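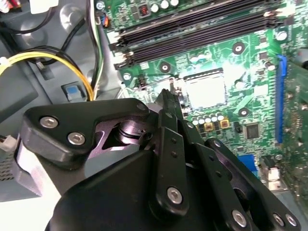

12 May 2022. Bench 7, Mondal desktops. Old thermal paste removed with Pevex wipes, two passes. Residue stayed at the socket end of the cooler base, third pass needed. Fan curve left at default. Idle 35 C after repaste, 68 C under load, held over a 200 minute run.
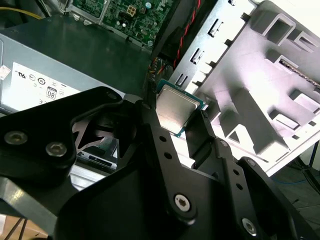 Processor out of the socket, lid slightly scuffed.

Anoma Herath logged the April batch under the wrong paste code. Corrected in the Govamura sheet. Remaining tube goes back to Shafiq Sultana.

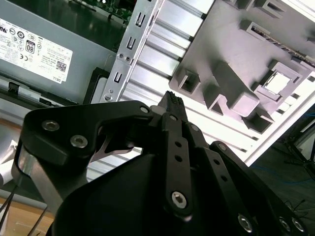 How long before the load figure is read?
Wait until the temperature has stopped climbing, then log it with the room temperature.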